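# About Jernudham

Jernudham supplies seating, tables, coverings and paper packaging for weddings, school functions, conferences and public meetings. The company was founded in Jandville by Mahnaz Bakhtiari and Houshang Talebi, who had each spent a number of years in catering and had grown used to collecting chairs from one supplier, cloths from a second and gift bags from a third. They opened a single warehouse on Rarner Road and placed all of these under one roof. The company remains at that address and is still owned by its founders.

## Paper goods

The paper department is managed by Sarla Bajpai. It provides plain white bags and boxes for wedding favours, conference papers, prizes and small retail purchases. Customers may order them flat, or made up and ready to fill. Plain stock is kept in three sizes. Printing is carried out by an outside firm and adds seven working days to an order.

Bags ordered ready to fill are opened, squared at the base and checked at the folds and handles before they are boxed. The minimum order for made-up bags is 200. Flat bags may be bought in bundles of 40.
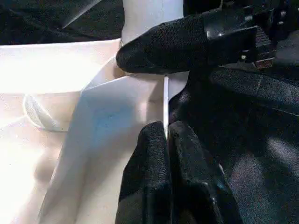 *White paper with creased folds and a looped handle.*

## Furniture and coverings

Our hire stock includes 800 chairs, together with folding tables, display stands and sheeting in black and in white. White has been the most requested colour for chairs since the company began, and black sheeting is the usual choice for exhibition tables and for the areas behind a stage.

Octavian Ciobanu is responsible for the furniture floor. All returned furniture is inspected there before it goes back on the shelves. Legs and joints are examined for movement, seats are examined for cracks, and the feet are replaced where they have worn unevenly. Pieces which no longer meet our standard are withdrawn from hire and, where possible, kept for parts. Coverings are laundered or wiped down according to the material, and are stored separately from the furniture so that they do not pick up marks.
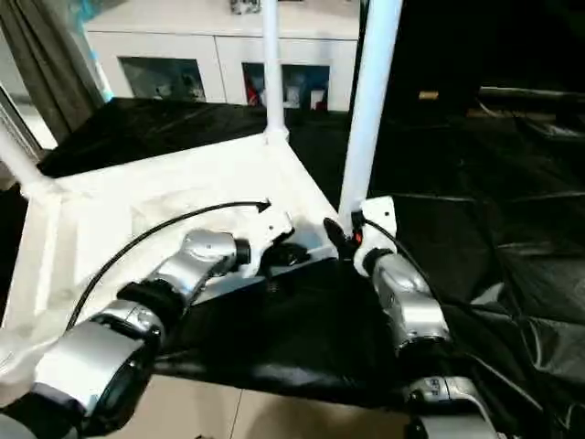 *White tubular poles, with white fabric and black sheeting.*

## Delivery and collection

Deliveries are planned by Kamran Zarei and his colleagues in the transport office. Within Jandville, furniture is normally delivered on the afternoon before an event and collected by noon on the day after it. Longer hire periods are available to schools and places of worship, and are agreed in writing when the booking is made. Stairs, narrow doorways and restricted parking should be mentioned at the time of booking, as they affect the number of staff sent with the van.

The busiest part of our year runs from May to September. Customers who require large quantities in those months are advised to reserve early.

## Visiting the warehouse

The showroom at the front of the building may be visited between 9 am and 4 pm. Sample chairs, fabric swatches and a full set of paper bags are on display. 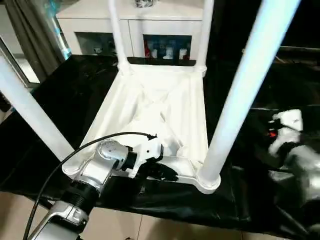 **May chairs and paper bags be booked on the same order?**

They may be combined on one order and will be delivered together, with a single invoice. Printed bags must be confirmed first, as their preparation takes longer.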